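How we line the gripper up on a drive latch (Flarthorpe robotics club notes)

I get asked for this every September when the new lot join, so I'm finally writing it down. The job is our old favourite, the PC strip-down task: drive the arm over an opened desktop tower, find a drive latch and get the fingers onto it without mangling anything else. It sounds easy. It took me a whole term!

Before you touch the controls, take the side panel off, unplug the tower from the mains and tuck any stray leads as flat as they'll go. Then set the arm to slow. Our control program (we call it Strebel, don't ask) has a speed slider, and I keep it at 60 until I'm over the drive bay.
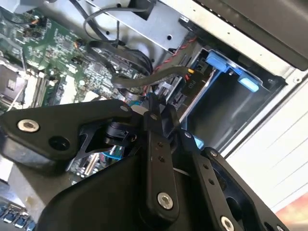
Cables are what catch people out. You're so busy staring at the latch that you forget the fingers have sides, and the sides are wide. Look at that thick black bundle running across the motherboard, and the twisted red and black pair going up past the drive cage - either one could snag if you come in low. So come in high, stop, check the wrist camera, and only then start going down. The light blue latches are a gift, by the way, because they show up so well against the grey metal.

Next, the angle. Turn the wrist until the two long middle links point at the tab you want, then creep forward in small steps. I use steps of 2 on the jog buttons and let go completely between each one. Gregor Baxter does it in one smooth swoop and I'm very jealous, but please don't copy him in your first month.
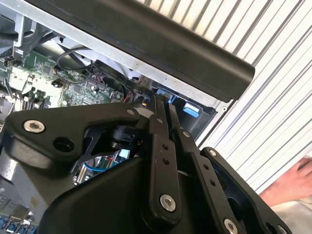
Link tips just below the blue tab, with a hand in close at the right.

Once you like the position, save it. Give it a proper name too (mine from the Prindholm heat is still called "803 good one", and I've no idea what was good about it). If the tips look a bit off, back straight up and try again. Sliding sideways inside the case is how you bend things.

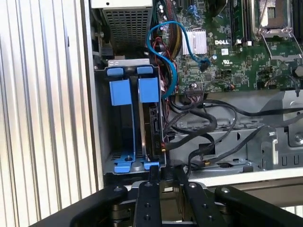

After that, run the saved move from the start position at slow speed with your thumb near the stop button. If you're happy, do it again, and then let your partner have a go with the same file. Write any changes in the shared log before you pack up, please!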